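Month two of collecting demos for Favden, our bimanual policy. The target is 148 good episodes of one task. My whole job in February is bowl.

The task: things go in the bowl, things come out of the bowl. A toddler would be bored by 8 a.m. I lasted until lunch.

What counts as a good episode, per the doc Eilif Tangen wrote: no drops, no long pauses, no "creative regrasping." I have been cited for creative regrasping 14 times.

The pauses are the sneaky ones. You stop to think for two seconds, the model learns that stopping to think is part of the task, and now you have a robot that hovers over a bowl like it forgot why it came into the kitchen.

Also learned: if every demo starts from the same spot, you get a policy that is brilliant at that spot. So we shuffle the objects between takes. My idea of random is apparently very left-handed — Eilif made a plot.

He now has a script called Drandier that tells me where to put things. I take placement orders from a script. It's fine. It has better taste than me.

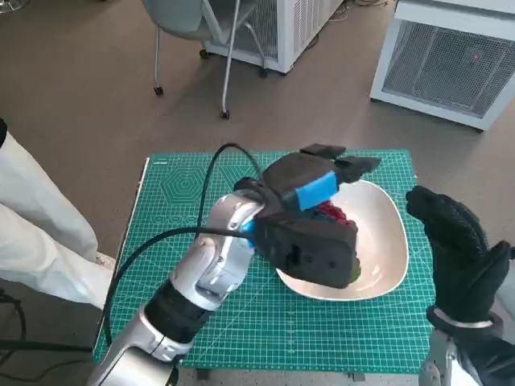
Someone in the replies asked: do you keep the failed episodes?

We keep them, tagged as failures and stored in their own folder. They stay out of the training set for now, but the ones where the operator fumbles and then recovers get a second look, as those can teach the policy to fix its own mistakes.

The folder is bigger than the good one. Eilif says this is normal. Eilif says a lot of things are normal.

Anyway, back to bowl.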